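What is a correction?

Even careful reporters get things wrong now and then, just as you might mix up two cousins at a big family party. Say the radio in Hurnby tells everyone that 40 people came to a town meeting, and the real number was 13. Oh dear! The next day the host, Odette Besson, reads out a short note with the mistake and the right number – and that note is called a correction. It can feel a bit embarrassing to read one out loud, but listeners need it so they can go on trusting the news, and most of them are very nice about it.

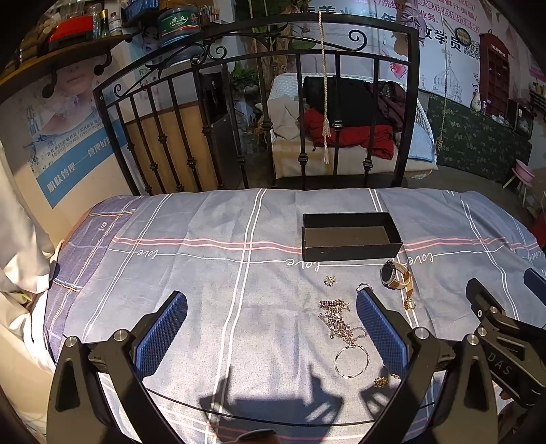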